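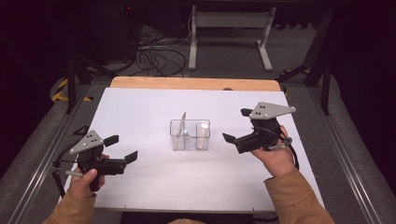
收纳这个话题我忍很久了，今天一口气发完，想到哪说到哪，手机打字有错别字多担待。

先交代背景：我搬到 Lindton 之后住的是个老房子的二楼，厨房窄到开烤箱门人就得退到走廊里。房东留下来的柜子很深，深到什么程度呢，我去年在最里面摸出一包前任租客的扁豆，已经结块了。

所以我对“断舍离”这三个字一直有点过敏。我不是东西多，我是东西都在，但我找不着它们！这两种毛病完全是两回事，治法也不一样。

举个例子。我家有三把剪刀。要用的时候一把都没有。等我去 Kwan 杂货店买了新的回来，拆包装需要剪刀，旧的就从抽屉缝里冒出来了。

（后来我把剪刀用绳子拴在抽屉把手上，我妈看了说像银行柜台的笔。随便她说，反正再没丢过。）

有人问我到底用什么盒子。我的回答可能比较扫兴：先别买盒子。真的，先别买。我第一次“认真收纳”就是从下单二十二个盒子开始的，到货那天客厅没地方下脚，盒子本身成了最需要收纳的东西。

而且网上的尺寸图一定要自己拿尺子再量一遍柜子。我那批盒子放进去，柜门差一指宽关不上。就一指宽。我跟那扇门较劲了一晚上，最后是我输了。

现在我的做法是先用鞋盒、饼干盒顶着，顶一个月。哪个盒子你每天都去翻，哪个位置才值得花钱换个像样的。顶了一个月都没碰过的那盒，里面的东西大概率可以送人了。

说到送人，讲个丢脸的。我三月份大扫除，把一只旧暖水袋送给了楼下邻居，结果倒春寒，第二天晚上我冷得睡不着，又不好意思下去要回来，裹着浴巾喝热水喝到十二点。从那以后换季的东西我一律过完一整个季节再决定。

好，讲点实际的。厨房抽屉我只分两类：每天用的，和不是每天用的。以前我也分过很细，什么“烘焙小工具”“开瓶类”“量具”，贴了标签，漂漂亮亮，维持了大概一个礼拜。洗完碗那个点人是没有耐心的，手里抓着一把湿勺子，谁还管它属于哪个类目啊。

分类越细，归位越难。我现在觉得一个收纳方法好不好，就看你最累的那天晚上能不能照做。周末下午精神抖擞的时候，什么方法都好用，那不算数。

调料是另一个大坑。我以前迷信统一的玻璃罐，全部倒进去，排成一排，拍照特别好看。然后某天炖牛肉，孜然粉和五香粉分不清，凑近了闻，打了个大喷嚏，灶台、地板、猫，全是。到现在我都不知道那是哪一罐。

现在我就用原包装，袋口拿夹子夹住，竖着插在一个长条盒里，像翻唱片那样翻。丑是丑了点，但是保质期看得见，牌子也看得见，下次买知道买哪个。

冰箱我服气的一招是“快过期专区”。最上面那层右手边，谁快不行了就挪过去，做饭之前先看那里。以前我每周都要扔一两样东西，现在偶尔才扔一回。这招不用花一分钱，半个空架子就够。

对了，剩饭剩菜请写日期！拿美纹胶带，撕一小条，写上哪天的，贴盖子上。我知道你觉得你会记得。你不会记得的。

评论里肯定有人要问衣柜，我提前说，衣柜我没资格讲。我那把椅子你们懂的，就是那把椅子，穿过一次还不想洗的衣服都住在上面，它已经两年没坐过人了。

我试过在门后装挂钩，专门挂那种半脏不脏的衣服，确实好了一阵。后来挂钩也满了，椅子又接了班。目前是椅子和挂钩共治的局面。

抽屉分隔我倒有心得。袜子别卷成球，松紧口会松，对折两下立起来放就行。充电线每根用一个魔术贴绑好，绑的时候顺手在上面写一下是给什么用的，我家之前有一根线养了好几年，没人敢扔，也没人知道它能充什么。

说到线！说明书我也全扔了，现在基本都能在网上查到电子版。但是保修卡和发票别扔，单独一个文件袋，放在你找得到的地方。我去年那台 Bredico 的小烤箱坏了，翻发票翻了两个晚上，最后夹在一本菜谱里，还是做书签用的。

文件类我只留一个风琴夹，两格塞得最满，一格房租，一格看病。其他格子基本是空的，但我也不去动它，空着就空着。以前我总觉得空格子浪费，非要想个类目填进去，结果就有了一个叫“其他重要”的格子，里面是披萨店的优惠券。

再说玄关。进门那块地方是整个家最容易失守的，钥匙、快递、口罩、不知道谁塞的传单。我放了一个浅浅的托盘，规定只能放得下托盘能放的量，满出来了当天就清。重点是“浅”，深的容器会变成井，东西下去就不上来了。

我之前用过一个很深的藤编篮子，好看得要命，周六市集上买的，背回来的时候特别得意。清它那天从里面翻出来过期的停车券、半管护手霜、一个我以为早就丢了的耳环（只有一只，另一只我已经扔了，气死）。

透明的还是不透明的？这个每次都能吵起来。我自己是看位置：柜子里面的用透明的，不用打开就知道里面有什么；露在外面的用不透明的，不然满眼都是花花绿绿的包装，看着更累。

但是透明的要勤擦，尤其是厨房里的，油烟一糊上去跟磨砂的没区别。用温水加点小苏打，软布擦，别用钢丝球！我用过，花了一整面，现在那个盒子退役去装狗尾巴草种子和园艺手套了。

还有人说要“一进一出”，买一件就得扔一件。我试了，我的问题是扔的时候会开始怀旧，拿着一件旧 T 恤能坐地上想半个小时。所以我改成“进之前先找位置”，站在店里就问自己，它回家住哪？答不上来就放回去。

这招在 Skosmont 那家家居店尤其管用，他们家动线绕来绕去，不知不觉推车就满了。我上次一路问过去，最后只买了一包夹子和一块抹布，结账的时候觉得自己像个圣人（然后在出口买了冰淇淋）。

跟别人一起住的朋友，听我一句：不要替对方整理。我收拾过室友的书桌，一片好心，她三天没找到身份证，差点误了车。现在我们的规矩是公共区域一起收，各自的桌子各自乱，谁也别说谁。

要是真看不下去，给对方一个大箱子，散落在客厅的东西统统扔进去，让本人自己去认领。不吵架，不阴阳怪气，箱子满了提醒一声就行。

有朋友私信问从哪儿开始收。我的建议是挑最小的，一个抽屉，最好是卫生间的。过期的防晒、酒店带回来的小瓶子、干掉的睫毛膏，基本都是不用犹豫的东西，二十分钟就能见效，人一下子就有劲儿了。千万别从相册和信开始，那是给雨天下午准备的，收着收着就哭了。

药箱也顺便看一眼。创可贴放久了不粘，眼药水开封之后能用多久看说明，过期药别直接倒马桶，问问附近药房收不收。

今天是12月15日，星期日，外面一直下雨，我本来计划收阳台的，现在坐在暖气边上写了这么一长串，阳台还是老样子，花盆摞着花盆。

下次想写写冰箱冷冻层，那里面的水饺和冰袋已经长在一起了，我得先做点心理建设。你们家最失守的是哪一块？留言告诉我，让我平衡一下。

差点忘了，剪刀拴绳子的时候别拴太短，我第一次拴的长度只够剪抽屉自己。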